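Speaker notes — "Visiting the Ones Who Stopped Coming"
Akosua Abubakari, Garnville Fellowship, lay leaders' evening, 2019-01-25

1. Opening (keep it short)

Thank Obed for the invitation. Say that I am a hospital visitor and have no theology degree, so the hard questions go to him.
Read Luke 15, verses 3 to 7. Slowly. Pause after "until he finds it."
In the parable there are 100 sheep. In our church book there are 471 names, and I know the faces of maybe half. Admit this early.

2. The story from Bekum

My first congregation. In November an old deacon stopped attending, and we all believed that another person had called him. I went after 22 days. He had hurt his hip and was too proud to telephone.
He was not angry. He asked me who was reading the lesson now.
Do not tell the part about his son.

3. Ordinary service

Mark 10:45, "not to be served, but to serve."
When I visit, I ask first what work there is in the house. Carrying the wash, peeling yams, writing a letter to the pension office. People talk more easily when hands are busy.
Ask the room: who last did a small job for you, and did you let them? 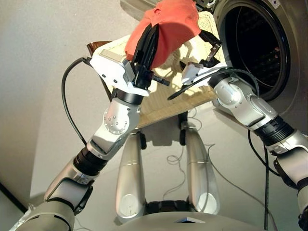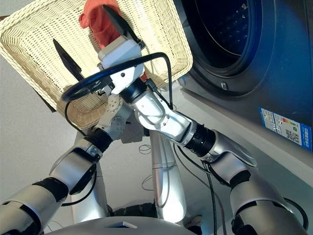
A basket, a red cloth.

4. What to do at the door

— Say your name and the name of the church, even if you think they remember.
— Stay 20 minutes, then offer to leave.
— Pray only if they say yes. A short prayer is enough.
— Never mention the offering.
— Write the visit in the Yakubu notebook the same evening.

Obed Quaye will explain the notebook. If he speaks too long, I go directly to point 5.

5. Closing

Each pair takes four names from the list. Pairs are on the sheet by the coffee. Mrs. Monetti's street needs a pair with a car.
Hymn: "The King of Love My Shepherd Is," all verses if the pianist agrees.
Return the microphone to the side table.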